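Small kitchen, too many wooden utensils – how do you store them?
Kitchen & Household > Organizing

marisol_k
Posted August 22, 2020

Hello everybody. I read this forum for a long time but I write here for the first time, so please excuse my English where it is clumsy.

We moved in May to an apartment where the kitchen has two drawers. One is for the cutlery. The other is so narrow that a soup ladle has to lie diagonally, and then nothing else fits. So all the cooking tools must live in something that stands on the counter or on the table.

I now have a plain steel holder. Before that I had a ceramic one from Mendonça, very beautiful, but it cracked at the bottom. The steel one is lighter and it does not break. My problem is that I own more wooden spoons than it can take. When it is full, I pull out one spatula and three others come with it.

Yesterday I took everything out on the round table to sort it properly. My idea is silicone in the steel holder, wood somewhere else. I am not sure where this "somewhere else" should be. 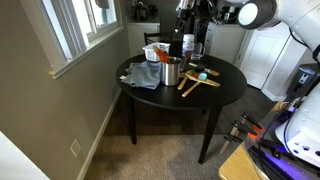
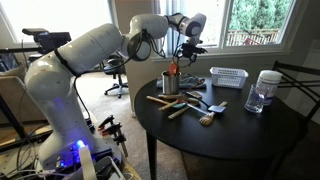
The round table with the steel holder, the cloth and the pile still to be sorted

My questions are these. Do you keep wood and silicone separately? Do you store them head up or head down? And is there a good way to decide which wooden spoons to throw out? Some of mine were a present from my mother-in-law and I feel guilty.

Thank you in advance for every answer.

pantrymoth
Reply 1

Welcome! Head up, always. The head is the part that goes in the food and I do not want it sitting in whatever has collected at the bottom of the can. If you have never looked at the bottom of yours, look today.

As for how many, my rule is that one person can only stir two pots. I kept 6 wooden pieces in total and gave the rest to my sister, who did not ask for them.

oldtin
Reply 2

I disagree with head up for one case. If a wooden spoon goes into the holder still damp, the water runs down the handle and stands at the end of it. I had two handles turn black this way. Now I dry them lying flat on a towel overnight and only then they go in the holder.

Steel is fine as a material, but does yours have holes in the bottom? Mine does not, so I put a folded piece of paper towel inside and change it when I remember.

marisol_k
Reply 3

No holes. I did look at the bottom after the message of pantrymoth, and I will not tell you what I found. It is washed now.

I like the idea to dry them flat. At the moment I dry them in the dish rack and they fall through between the wires.

Ismael Portela
Reply 4

I would not put silicone and wood in different containers. You cook with both at the same time, and you will stand there with one hand on the pan, looking from one pot to the other. Sort by how often you use a thing. Daily tools next to the stove, all materials together. Everything else in a box on a high shelf, and after some months you see what you never took down.

Also I see a teal one and an orange one. Keep both close to you, the color makes them easy to find. I bought everything in black and I regret it each time I am in a hurry.

pantrymoth
Reply 5

The box on the shelf is where utensils go to die, Ismael. You never open it and you never throw it out either. I still have one from two apartments ago.

Ismael Portela
Reply 6

Then they died peacefully and the kitchen is in order. I see no problem.

lena.bakes
Reply 7

About the white basket behind the holder in the first photo, what do you keep in it? I ask because if it is free, it could take the wood very well. A ribbed, open one like this lets more air in than a closed can. Mine is a different shape, from Trusska, I paid very little for it, and I keep spoons and rolling pins in it together. It is too light when it is empty, so I put a flat stone in the bottom.

On the question of throwing out: run your thumbnail along the edge of the spoon. If the wood feels furry, sand it with fine paper (300 is what I have at home), wash it, let it dry completely and rub it with food-safe mineral oil. If there is a crack where the head joins the handle, it goes. Also smell them. A spoon which smells of onion after washing will give onion to your custard.

oldtin
Reply 8

Second the sanding. But please be careful with olive oil, which people always recommend. It becomes sticky and after some time it smells old. I use the board oil from Tadix – one small bottle, 148 ml, has lasted me very long.

marisol_k
Reply 9

Lena, the basket moves through the apartment and holds whatever is lying around that day. So yes, I can give it a real job. I will try it with the stone.

I did the test with the thumbnail this evening. Two spoons are furry but can be saved, and one has a crack exactly where you say. Of course it is from the mother-in-law.

lena.bakes
Reply 10

Use it to label the tomatoes. Write on the handle with a permanent marker and stick it in the pot with the cracked part down. Then it is still in your home and you can say so.

hob_and_sink
Reply 11

Everyone is talking about containers and no one about the wall. A steel rail with hooks above the counter solves this. We have the short one from Bratar, it is held with two screws. The spoons hang, they dry, nothing stands in water.

oldtin
Reply 12

A rail is good if the spoons have holes in the handle. Many wooden ones do not. You can drill them, but a thin handle may split, I tried it. And if she is renting, the screws are a question for the landlord.

marisol_k
Reply 13

We are renting, yes, and the landlord does not like holes. So it will be the steel holder for the silicone and the daily things, and the basket for the rest of the wood. Ismael has convinced me by half – the two wooden spoons I use every day will stay with the silicone.

The oil I will order tomorrow. Does it need to be warmed before, or can I use it directly from the bottle?

oldtin
Reply 14

Directly from the bottle. Put on a thin layer with an old cloth, leave it overnight, and wipe off what the wood did not take.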